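Workplace Order and Waste — Session 4 handout
Clearing surfaces: trays, bins, paper

June 5, 2023. Replaces the May version, please bin the old one (mixed paper, staple out first).

Covers: what counts as a clear table, where the bin goes, the tray rule, sorting scrap paper. Bring this sheet to the practical, there won't be spares.

1. Recap from last time

Three sorts of thing on any work surface — stuff in use, stuff waiting, stuff finished with. Last week was mostly the second sort. This week the third. Rubbish, in plain words, though packaging and offcuts come into it as well.

Ullum layout exercise: most of you put the bin by the door. Looks tidy on a plan. In use it meant people saved up rubbish on the table until it was worth the walk, and by the end of the shift the table was the bin. Marks were lost for this, see comments on your own sheets.

Reach distance — can the person drop the item without moving their feet? If yes, fine. If no, the item stays put. We will use this test all term so learn it now.

2. The tray rule

One tray per table. Tray is for things that are staying. Nothing goes in the tray "for now". If you can't say what it is for, it isn't a tray item.

Put the tray at one end and the bin off the other end. Middle left free for the work. Some of you asked about having tray and bin side by side to save floor space. Don't. Things get dropped in the wrong one, and going through a bin for a missing part is a nasty job.

Tray colour: doesn't matter as long as it stands out from the table top. White on white is a bad idea, small parts vanish. Same goes for pale bins with pale labels, you need to be able to read the label standing up.

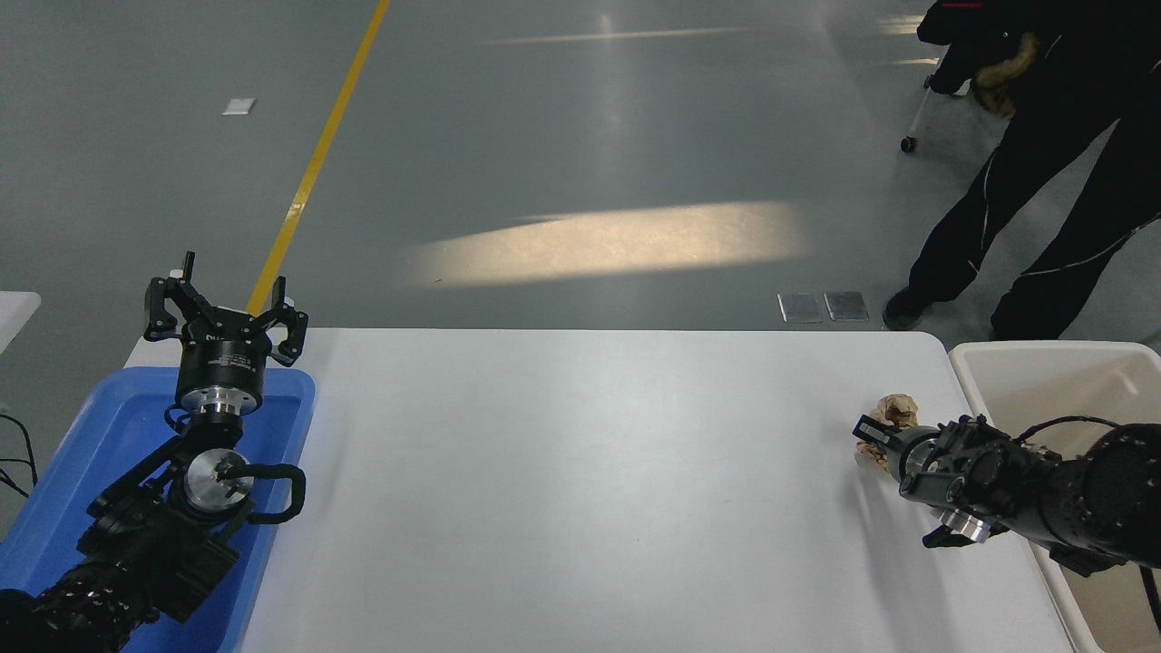

Paper is the commonest thing left behind, and the worst for being ignored. A flat sheet looks like it might be wanted. People work round it for days. Once it has been screwed up there is no argument, so it should go straight away and not sit at the table end. Brown paper wadded up like this one, with the white bin standing right beside the table, has a very short trip to make, and the blue tray down at the far end is well out of the way of it. Note also how little else is on the top. With a surface that bare a single ball of paper is the first thing you notice, on a crowded table you would miss it altogther.

Crumpled or flat? Depends on the bin. Balls take up a lot of room and a small bin looks full long before it is. For clean packing paper flatten and fold if there's more than a sheet or two. For odd scraps just drop it in, the time spent smoothing is wasted.

3. Bin size and emptying

High sides good for light stuff, it doesn't blow or bounce out. Bad for anything you might need back.

Worked figures from the Celtano case (copy these down, they come up again):
Packing benches: 12
Bins emptied per day, all benches: 48
So four per bench per day.
After moving to larger bins: 14 per day, all benches

Fewer trips, but fuller bins are heavier and two benches ended up overflowing before the afternoon round. Discuss — is the saving worth it? What would you change first, the bin or the round?

Sandent did it the other way, kept the small bins and changed the packing paper. Details in reading 2.

4. Sorting

Clean paper and card — paper bin.
Greasy, wet or taped paper — general.
Tissue, paper towel — general, always.
Not sure — general. One bad item can spoil a whole sack of good paper.

Brown paper catches people out, some of it has a plastic layer inside. Tear a corner and look.

5. For the practical

Work in pairs. One clears, one watches and writes. Watcher does not help or point. Note every item picked up twice, this is the figure we want. Then swap.

Write up: 1,000 words max, sketch of your table before and after, tray and bin marked on both.

Reading
1. Śliwiński course pack, part on benches and floor space
2. Sandent packing notes, first half only
3. Your own Ullum sheet with the coments on

Next session: floors and walkways. Flat shoes please.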